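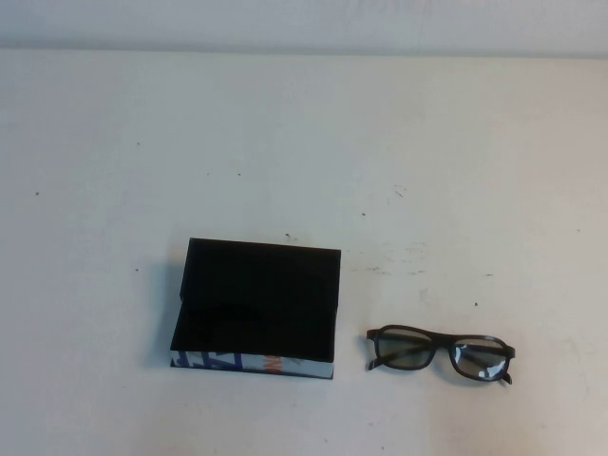 Box and glasses, side by side on the white table. Test pair for the Vokton pick kit.

1/ I promised some of you a review of the Vokton kit after I had used it properly. Now I have 200 hours with it in our small workshop in Kundcombe, so I will try to be fair. I bought it with our own money and Vokton did not ask me for anything.

2/ First, what you get: a small arm, a two-finger gripper, one overhead camera with a stand, a control box, and a license for the picking software for 21 months. The price for us was 3,382 with shipping. The table is not included. Ours is a plain matte white one and it already has scuffs and small dark specks. I mention the specks because they come back in post 6.

3/ Our work is packing returns for an online eyewear shop. So my two questions were simple. Can it pick up a flat box by the sides? Can it pick up folded glasses and put them down again without touching the lenses?

4/ Boxes: yes, mostly. A shallow box with a black lid is not easy for every camera, but the software found the edges well. It has more trouble when the lid sits a little crooked. Then it takes the lid for the whole box and the grip comes too high. You can correct this with the setting "grip depth". The manual explains it on one page only, and the page is not in the table of contents.

5/ Glasses: this was the part I was afraid of. Clear lenses on a white table are almost the same color as the table. The kit looks for the dark frame and ignores the lenses, which I think is the correct decision. With dark frames I had very few problems. With transparent frames I would not use it at all today.

6/ Now the specks. In the first week the camera reported "small objects" where there was only dirt. I cleaned the table, I wrote to support, I cleaned again. The answer came after two days and was useful: raise the minimum object size. After this the false reports stopped. I would like this to be the default.

7/ Light is important too. Our lamp is on the right side and the shadows fall softly to the left. When I tried a stronger lamp, the shadow edge became hard and the software made the box wider than it is. So, soft light please. A cheap lamp with a diffuser is enough.

8/ For comparison, we had the Sorensen kit on loan in December. The Sorensen arm is quieter and its gripper pads are better. But every new object had to be taught by hand, and for me this took half a morning per object. With Vokton I needed roughly 800 pictures for all our box and frame types together, and the software asked for them step by step.

9/ Things I do not like: the power cable is too short, the emergency stop button is on the back of the control box (why?), and the updates restart the system without asking. I lost one evening of settings because of this. Please make a backup before each update.

10/ Some of you asked about Flokura, the paid service where they set up everything for you by remote connection. I took the trial. The person was polite and fast, but she changed values I had already adjusted and I had to put them back. If you have never worked with an arm before, it is maybe worth the money. If you have, save it.

11/ Would I buy the Vokton again? For boxes and dark frames, yes. For a shop with many different shapes I would ask for a loan first and bring my most difficult objects.

12/ Written Jun 20, 2018, with the software version I have today. Next I will try soft cases with a zipper. If somebody already has good values for "grip force" on soft cases, please write them under this post, I start with the lowest one.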